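19/04/2020, club notebook, arm team

Good day! The grasp planner ran two full passes without a restart, which we haven't managed since January. Bakari found the reason for the old crashes on Friday night: the wrist camera feed was queuing up old images, so the arm was planning against a view from a few seconds earlier. He set the queue to keep only the newest one and the lag went away. So simple, and it cost us weeks!

Log for this session is 2,527 images, of which 1,123 are labeled. Dagný has the rest (thank you, Dagný). Naming is still Skamska_run2, please don't rename the folders until she's done. 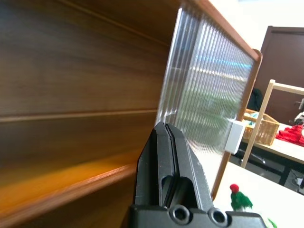
Depth is my favorite problem right now. Everett wants to mask out anything see-through and be done with it, but I think we can do better, and I'd love to try before the Cenelero round. Ribbed clear plastic is the worst case I can think of: the colors behind it get smeared into vertical stripes, and a matcher can lock onto any one of them. The wood rail along the top has good hard edges, so my plan is to fit a plane to the rail and fill the panel in from that. Same idea for the side rail. The little red and green bird should make a nice first target, fuzzy outline and all, with strong color against the white table.

To do:

- Tove: finger offsets, closed and open, 5 repeats each
- Me: plane fit, first version, even if ugly
- Everett: his mask version, so we can race them
- Bakari: write down the queue setting in the Clodeleo readme!!

Bergþóra, your gripper close command works great now. Can I have the slow one too?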